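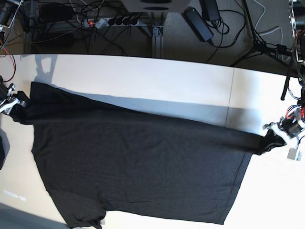 Yeison Carhuamaca
Staff Writer, Lakitz Kids

Why Do Clothes Wrinkle?

Pick a shirt up off the floor and it will probably have lines all over it. Hang the same shirt in a closet and most of those lines may never show up. To see why, you have to look at what cloth is made of.

Cloth starts as fibers. A fiber is a very thin strand, thinner than most of the hairs on your head. Cotton fibers come from the fluffy part of the cotton plant. Wool fibers come from sheep. Polyester fibers are made in factories. Fibers are twisted together to make yarn, and the yarn is woven or knitted into fabric. A cotton bedsheet might have 200 threads in one square inch.

Now zoom in more. Each cotton fiber is built from long chains of tiny parts called molecules. The chains lie next to each other and hold on with weak links. When you bend the cloth, some of those links let go. The chains slide a little, and then new links form in the new position. The cloth has been bent, and now it wants to stay bent. That is a wrinkle.

Three things help wrinkles form: weight, warmth and water. If you sit on a folded shirt, your weight presses the fold and your body warms it up. Sweat or damp air adds water, and water makes the links in cotton let go more easily. A pile of damp clothes left overnight has all three.

Pulling works the other way. If you hold a piece of cloth by two corners and pull gently, the top edge goes straight first. The part in the middle still has small creases, so you have to smooth that with your hands.
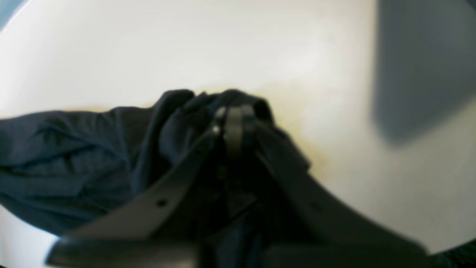
Pants are harder to keep smooth than a pillowcase. They have seams, pockets and a waistband, and each of those is thicker than the cloth next to it. Thick parts and thin parts bend in different ways. If a belt is left in the loops, it adds weight and pulls the waist into a bunch. Take the belt out before you fold.

How to fold a pair of pants

Empty the pockets and take out the belt. Lay the pants on a flat table and smooth them with your hands, starting at the waist. Fold one leg over on top of the other so the seams line up. Then bring the bottoms of the legs up to the waist and fold once more. Put heavy things like jeans at the bottom of the stack.

Belts can be rolled up, starting at the buckle end – not too tight, or the strap may crack over time.

Cords and cables

Cloth is not the only thing that remembers how it was bent. The cord on a charger has metal wires inside and a soft plastic cover outside. If you wrap it tightly, the plastic takes on that shape. Later it springs back into curls when you want it straight. Big, loose loops are better. Always ask a grown-up to unplug a cord before you coil it. 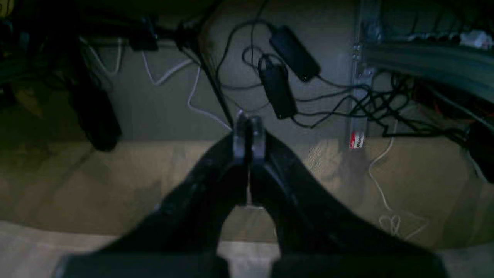

Power adapters with their black cords in loops.

Try it yourself

You need two squares of old cotton cloth, each 8 inches wide, and a spray bottle of water. Crumple the first square dry and put a heavy book on top. Spray the second square until it is damp, crumple it, and put it under another book. Wait six hours. Open both squares and compare the lines. Then try the test again with polyester.

Words to know

Fiber: a very thin strand used to make yarn.
Molecule: a tiny group of atoms joined together.
Seam: a line where two pieces of cloth are sewn together.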